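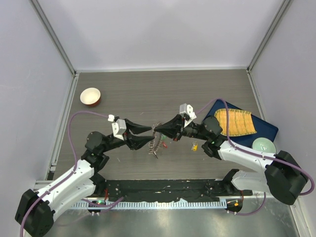 Tullard pair reaches 399 handovers, and my arms ache

14 September 2025

Print this page | E-mail this to a friend

I spent a morning last week at the Tullard workshop on the Brinasero estate, and I can report that teaching a pair of robot arms to pass things to one another is a lot more like learning to knit than I'd expected. You sit there, you fumble, you mutter, you do it again. Then you do it again!

The group has been collecting examples for its handover project, which goes by the name of Funby (I did ask, and I got a shrug), and on the day I visited the tally for small dangly objects stood at 399. The target is 1,228 across every kind of object on their list, so there's a fair way to go, but they seemed pretty cheerful about it. There were biscuits, which helped.

For anyone who missed my piece in the spring, the idea is simple enough. A person steers both arms through a task by hand, using a smaller matching pair of arms at a desk, and every movement gets recorded along with what the cameras saw. Each go is called an episode. Pile up enough episodes and you can train a model on them, and with luck it will have a stab at the job by itself. The pile is the slow bit. An episode at Funby lasts 12 seconds if the person steering knows what they're up to, and mine lasted a good deal longer than that.

I was allowed three practice goes, none of which will be kept, thank goodness. The first thing I learned is that you have no feeling in your fingertips. You squeeze, and you have to look to find out whether you've got anything. The second is that bringing two grippers together in the middle is horribly fiddly, because you're trying to judge depth off a screen and both hands want to do the same thing at once. On my second try I knocked the thing I was meant to be passing clean off the mark and had to start over.

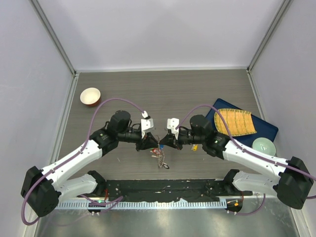

What they want from each episode is a proper meeting of the two grippers, with one side holding on until the other has a firm grip, and only then letting go. Trinkets and little plastic bits are the awkward ones. They swing, they crumple, and there's hardly anything to get hold of. A block would be far easier, and they did blocks first, but apparently a model that has only seen blocks goes to pieces when you hand it something on a chain.

I'd assumed the bowls and the tray were waiting for their turn, but they stay on the table on purpose while the handovers are going on. The team shifts them between batches of 50 so that the model doesn't get too used to one layout. I rather liked that. It's like moving the furniture to see if the cat still knows the way to its dinner.

Messy goes aren't all thrown out, either. If the person steering misses a grip and then recovers, the episode is kept and given a tag, and those are some of the most useful ones they have, I was told. Only the hopeless ones get deleted, such as when something leaves the table or the person gives up halfway (ahem). Every batch is watched back by somebody who didn't do the steering, and that sounded to me like the dullest job in the building, though the chap doing it said he puts the cricket on.

The next stage is over at Ifans, where a second table is being set up to match the first one. They're hoping to have both running by October, and if that works the collecting should go twice as fast. They'd like more people to come in and have a go at the steering too, as everyone has their own way of moving and a model trained on one person picks up all that person's habits. No experience needed, and sessions are kept short so your shoulders don't seize up. I've put my name down for another go once the Ifans table is ready.

Print this page | E-mail this to a friend

Home | News | Workshops | Diary | Letters | Contact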